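Wostar flat-pack bookcase, tall, white
Reviewed by Celeste Figueroa, 2018-04-06

I bought this for the back bedroom on the strength of 400 glowing reviews, most of which I now suspect were written before anyone reached step nine. Delivery from Larnarholm was prompt. The driver left it with my neighbour Dalal, who is five foot one and has not forgiven me.

The packaging is the best-made part. Good stiff corrugated board, big flaps, no staples to open your thumb on. I have kept all of it.
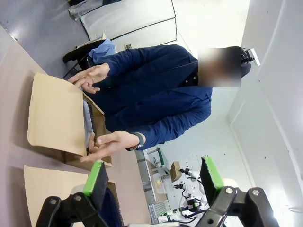
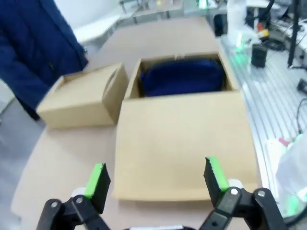 Cardboard box, flap folded down.

The instructions are drawings only, featuring a bald man who smiles throughout. The shelf pegs fit if you lean on them. The back panel slides in beautifully until the last 15 millimetres, when it stops and would like to talk about it. I used a mallet and some language.

Once up, it's fine. It doesn't wobble, the shelves take hardbacks, and the white is a proper white, unlike my old Zistik, which went the colour of tea by November. Three stars, or four if you have a second person to hold the sides. Dalal was busy.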